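Teaching by demonstration (robotics)

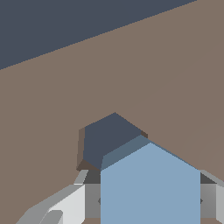 Teaching by demonstration is a way to give a robot a new task without writing the movements as code. A person guides the arm by hand, or moves it from a distance with a controller, and the robot records the positions of its joints and gripper.

The remote form is often practiced first in simulation, with simple blocks on a plain surface. In the Lumico project, led by Carola Stüber, operators recorded over 700 demonstrations of picking and placing blocks. Of these, 259 were kept for training -- the others had long pauses or a dropped block.

Guiding by hand is easier to learn, but the hands of the teacher can hide the object from the camera.

See also: Remote control, Robot gripper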